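Surnmont Motor Club publishes revised format for Alport Stages Rally

April 16, 2020

Surnmont Motor Club has published revised regulations for the Alport Stages Rally, the closing round of the regional tarmac championship. The event moves from its earlier slot in the calendar to December and will run over a single day. Entries already lodged will be carried forward unless the competitor asks for a refund in writing.

The route consists of 5 special stages with a combined competitive distance of 66 miles. Road sections add a further 118 miles, giving crews one central service halt after the second stage and a shorter one after the fourth. All stages are on closed public roads with a sealed surface. The Boiko stage, last used in the opposite direction, has been shortened at its northern end to avoid a section of carriageway due for resurfacing.

The entry list is limited to 89 cars. Places will be allocated first to registered championship contenders, then by date of receipt. Seeding will be based on results from the two previous seasons, and crews without a result in that period should attach a summary of their recent events to the entry form. Reserves will be listed in order and told of their position when entries close.

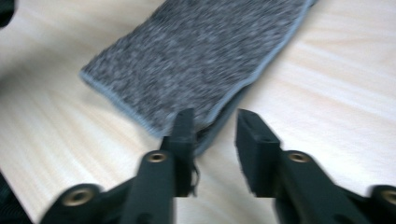

Class structure follows the championship regulations, with one change. The former combined class for two-wheel-drive cars is divided by engine capacity, and each part will score separately. Any class with fewer than three starters will be merged with the next highest. Drivers and navigators will score individually, so a navigator who changes car between rounds keeps all points gained earlier in the season.

Pace notes will be supplied by Ditau under the same terms as before. Reconnaissance is restricted to two passes of each stage at normal road speed, on the day before the rally only. Crews must display the issued recce number in the windscreen and sign on before the first pass. Any further pass will be reported to the stewards.

Scrutineering will take place at the Alport service area on the evening before the start. Helmets, overalls, gloves, socks and head restraints must be presented with the car, and labels must be legible. Tyres will be checked against the permitted list at the exit from each service halt. Noise testing will be carried out before cars enter the queue.

Start times at one-minute intervals will be published with the final instructions. The provisional results will be posted at rally headquarters when the last car has checked in at the final control, and will become final after the normal protest period.

The full regulations and the entry form are available from the club website. Questions on eligibility should be sent to the entries secretary, quoting the proposed class and the vehicle logbook number.

Issued by the press office, Surnmont Motor Club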